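The Import

The job was supposed to take up to two hours. Bernadette Pruitt had written that on the ticket herself, and at a quarter past nine in the evening she was still in the office with her shoes off, reading the same log file for the third time.

The old system was called Zadness. It had been built by a contractor who moved away, and it kept the stock list for every store the company owned. The new system was called Voven. Her task was to move the records from one to the other. She had written a small program to read each row from the old database, fix the date, and write it to the new one. It wasn't hard work. She had done the same thing for the Genura account in August and gone home early.

The program stopped at row 97.

She opened row 97. It was a bedsheet, full size, with a price and a shelf number. Nothing was wrong with it. She ran the program again and it stopped at row 97.

"Skip it," said Oyelaran from the next desk. He was eating rice out of a plastic tub and waiting for his own build to finish.

"I don't want to skip it."

"Skip it and put it in by hand after."

She put in a line of code to skip it. The program ran past 97 and stopped at 297. She opened row 297. It was the same bedsheet.

"It's a duplicate," she said.

"Then the new database won't take it. Same key."

"The keys are different. I checked. And if that was the trouble, it would have taken the first one."

He came over and stood behind her chair with the tub. She showed him both rows. The name was the same, the price was the same, the shelf number was the same. The note field was blank on both. He asked her how long the note field was and she said it was blank. He asked again how long it was.

She wrote a line to print the length of the field. It came back as four thousand and something.

"That's a long blank," Oyelaran said.

It was spaces. Somebody had leaned on the space bar, or some earlier program had padded the field and kept padding it every time the record was saved. Voven allowed two thousand characters in a note. When it got more than that it closed the connection and didn't say why.

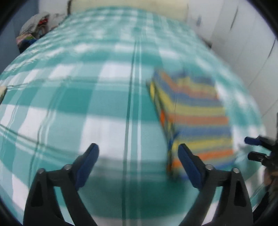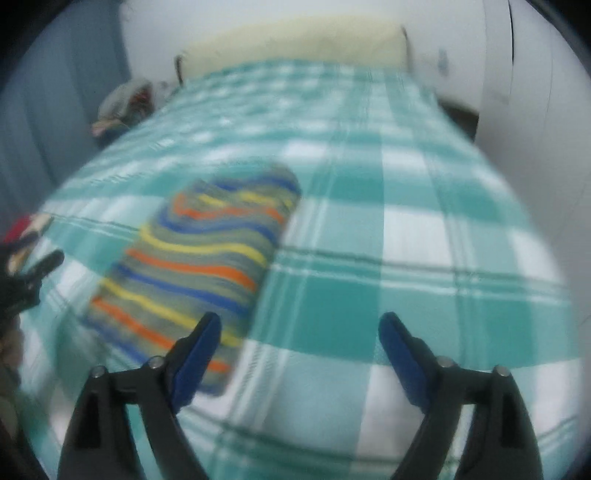

Systems Desk Writers' Circle

She trimmed the field. It was one word in the code, added to the end of a line she had written that afternoon. She took out the part that skipped row 97, cleared the new table, and started over.

While it ran she scrolled to the far end of the padded note, the part past all the spaces. She hadn't looked there before. There were three short lines.

Do not reorder this one.
Mother has it on her bed.
She says it pills.

"Who wrote that?" Oyelaran said.

"It doesn't keep a name. It only keeps the last time it was saved."

"When was that?"

She looked. The record had been saved a little after two in the morning, eleven years back. The second copy had been saved four minutes later. The contractor would have been the only one with a login then. She tried to picture him, and all she had was his initials in the comments at the top of each file and his habit of naming every counter after a fish.

Oyelaran went back to his desk. His build had failed and he said a word about it and started it again.

Row 97 went through. She watched the number climb past 297 and keep going, and then she stopped watching and got her shoes from under the desk. The heat in the building had gone off at eight. She put her coat on and sat back down in it.

There was a rule about notes. Anything that wasn't about size, stock or supplier was supposed to come out before the move. She had written the rule in the plan, and her manager had signed it. She opened the first record in Voven, where the note now sat at the top of its box with no spaces in front of it, so that any clerk in any store would see it as soon as the page loaded.

She deleted the first line, because the stores did need to reorder it. She deleted the second. She left the third, which she decided was about the product.

Then she opened the duplicate and looked at it for a while. The plan said duplicates came out too. She marked it inactive, which kept it off every screen except her own, and left the note alone.

"Done?" Oyelaran said.

"It's on the last store."

"You want to wait for me? I've got maybe ten minutes."

She said she would. She closed the ticket, and in the box for cause she typed trailing text in note field. She changed the time from two hours to six and turned off her second monitor.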